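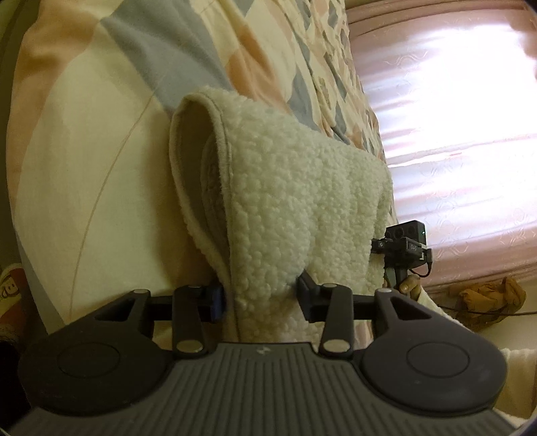
Zwischenbericht Juni, Wartung der Handgreifer. Im Berichtszeitraum haben Jarrah Harawira und ich die Gelenke beider Greifer zerlegt, gereinigt und neu eingestellt. Auslöser war das Spiel am inneren Lenker, das Sie aus dem letzten Bericht kennen und vermutlich nicht vermisst haben. Eingestellt wird jetzt am Textil: cremeweißes Fleece mit krausem Flor, der Saum liegt neben dem linken Fingerpolster. Die Lehre aus Metall war genauer — nur faltet bei Villanueva niemand Metall.

Seit der Einstellung stehen 1.474 Griffe im Protokoll, vier davon mit Klemmer. Zwei gehen auf Flusen im Gelenk zurück, die übrigen auf mich.

Offen sind die Ersatzpolster von Mitaretti. Die Lieferung ist laut Herrn Barroso unterwegs, und das ist sie schon länger. Das Budget reicht, sofern keine weiteren Gelenkbolzen verschwinden.

Dace Stankevičius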